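Who Decides What Counts as a Local Song?
Student project report, Media and Music module
Si-woo Yeo, with A-yeong Won and Na-rae Yang

So our question was pretty simple when we started: why does the community station in Skisemcombe play so few singers from Skisemcombe? A-yeong had been grumbling about it since May, and I figured if we were going to grumble we might as well get a grade for it!

We listened to 90 hours of daytime radio between us (I did the early shifts, never again) and wrote down every track. That gave us over 2,000 plays. Only 200 were by local acts, and a lot of those were the same ballad by Plarnolia, who I love, but come on.

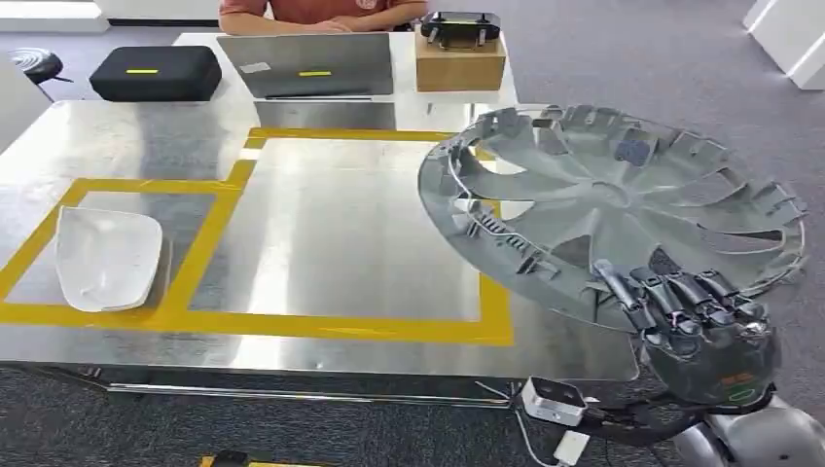

The back of a silver-gray hubcap.

Then we talked to two presenters. Both said they'd happily play more local stuff, but what they get sent is usually a phone recording with no title and no contact name. Na-rae thought that was an excuse. I sort of believed them – I've seen how my own band labels its files, and it's bad.

The part I liked best was the listening night. We played tracks without saying who made them and asked people to mark the ones they'd want to hear again. The gospel numbers did really well, even with people who told us at the door they only like dance music. Stallico's slow one got the loudest clapping of the evening, and it has never been on the air in the hours we logged.

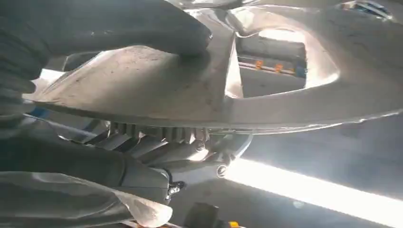 Saadet Yazıcı read our draft and wrote back that we were too easy on the station. Her view is that presenters should go out to gigs and ask for the tracks themselves, and that a singer with a day job can't be chasing playlists too.

I think she's got a point, and we've put it in our suggestions. We'd also like a monthly hour for new local recordings, with a plain one-page form for sending them in. Dong-hyun Seo has offered to help us write the form, and A-yeong is keeping the track log going over the summer.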